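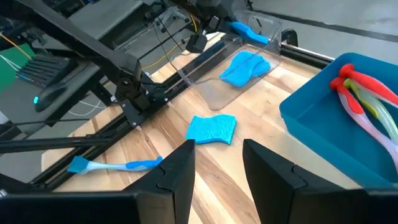 Nithin Chacko swears the sponge is the first thing people get wrong. They keep one going for months, he told me, and then wonder why the glasses smell.

I'd asked him how he sorts his dish things, and wow, did I get an answer! He splits them by job — brushes for pots, sponges for plates, a soft cloth for anything that scratches. "I used to have one drawer in Melldale with everything jammed in it," he said. "I'd be digging for a brush with the water running."

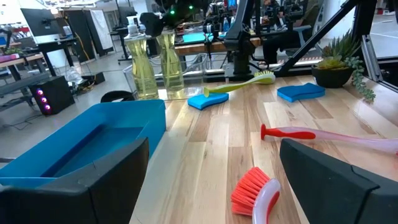 I have that exact drawer at home (two of them, if I'm being fair), so I wanted to know where a person even starts. "Take it all out and put it on the table," Nithin said. "You can't sort what you can't see." Then the brushes go in one tub and the rest in another, and he gives himself 10 minutes for the whole job.

And the color thing? He laughed. "Red for greasy stuff, blue for the rest. My sister in Gollau does it backwards, so I never wash up at her place."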